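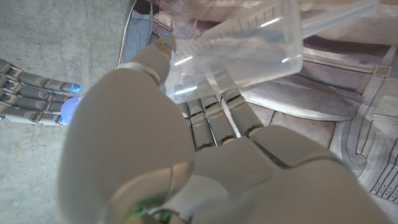
Customers had been asking for years when the Pendow household line would stop requiring a separate account for every device, and according to the company's head of platform, the question was a fair one. "We had built each product as though it were the only one in the home," the platform head said. "That decision was made early, and we kept it for too long."

The interview took place at the company's offices in Pitport in September, shortly after Pendow announced that its thermostats, speakers and door sensors would move to a single operating system called Kulico. The platform head asked that the discussion concentrate on the software and on what existing owners should expect from it.

Under the new arrangement, a household signs in once. Permissions are then granted by room and by person, and a guest may be given access to the lights without being given access to the locks. Of the 40 products Pendow currently sells, 32 will receive Kulico as a free update. The remaining eight do not have enough memory to run it. They will continue to receive security fixes, but no new features.

Asked whether owners of those eight products had reason to be disappointed, the platform head did not dispute it. "Some of them bought the device two years ago and expected it to last ten. It will still work. It will not do everything the newer ones do, and we have said so in writing to each registered owner." 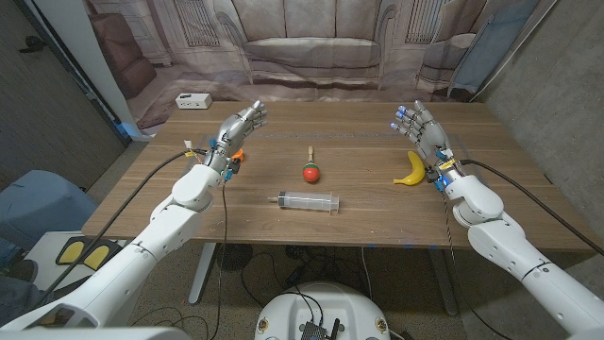

The update will be released in stages, starting with the speakers. Door sensors come last. The platform head explained that a fault in a speaker is an annoyance, while a fault in a lock or sensor can leave a family outside in the rain, and that the order of release was set accordingly. A test group of 237 households has been using Kulico since the spring. Their reports led to several changes, among them a larger text setting and a plain list of every device that has been granted access to a microphone.

That list was the subject of some debate within the company. An early version placed it four menus deep. "The testers told us they could not find it," the platform head said. "If people cannot find a privacy setting, we should not claim credit for having one." It now appears on the first screen.

Voice requests raise a related matter. Pendow has until now processed all of them on its own servers. With Kulico, nine common commands, including those for lights, timers and volume, will be handled on the speaker itself and will work when the internet connection is down. Other requests will still be sent out. The platform head declined to say when that number might grow.

Pendow has also agreed to let accessories made by Vaher connect to the system directly, without the adapter that was previously sold for the purpose. Discussions with other manufacturers are continuing. "We would like customers to choose a light switch because they like the light switch," the platform head said — a position the company did not always hold.

On the question of fees, the answer was brief. Kulico will carry no subscription at launch. Storage of door sensor history beyond the basic period will remain a paid option, at the present price, and owners who already pay for it will not need to enroll again.

The first speaker updates will be delivered overnight, beginning at 2 a.m. local time, and owners may postpone installation from the settings menu.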